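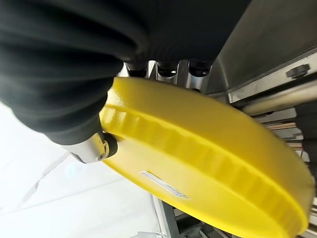 Chapter 7
When Should a Planner Give Up?

Most papers on household manipulation report a success rate and stop there. Treat that number with suspicion. A planner that retries until it gets lucky can score well and still be useless in a kitchen, and the usual tables won't show you the difference.

Take Grollen, the task planner we use through this chapter. Its logs hold 3167 grasp attempts, and 759 of them were repeats of a grasp the planner had already marked as done. The perception module said one thing, the hand said another, and the software believed whichever had spoken last. 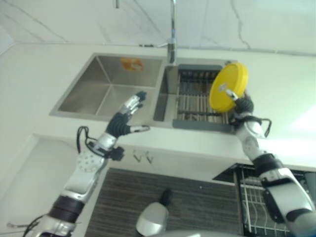
Kaja Dambrauskienė, who wrote the first version of the arbiter, argues that a better object detector would fix most of this. We doubt it. A plate on edge gives a head camera very little to work with — and a detector trained on plates lying flat will be confidently wrong.

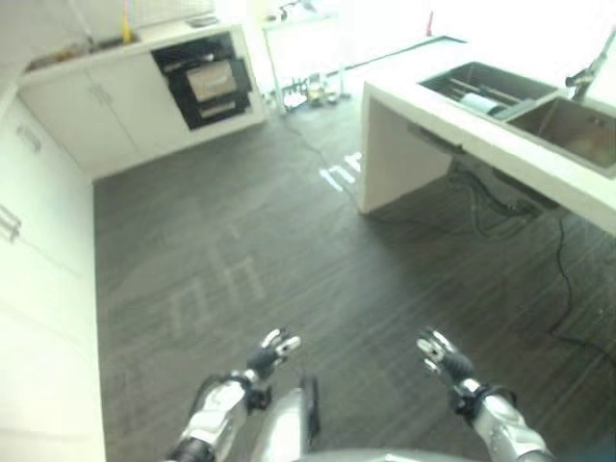 Moving the base between stations adds its own trouble. Every stop leaves a small pose error, and the planner carries it into the next reach as if it were fact. Section 7.2 shows how to track that error. Section 7.3 asks whether tracking it is worth the computing time. 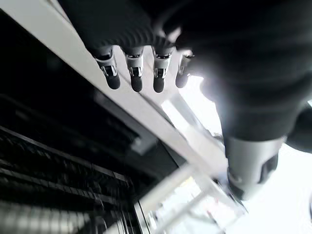 Figure 7.4. Fingers and thumb from the wrist camera, with motion blur in the background.

Before reading on, write down what you would accept as proof that a grasp has failed. Keep the list for Exercise 7.1.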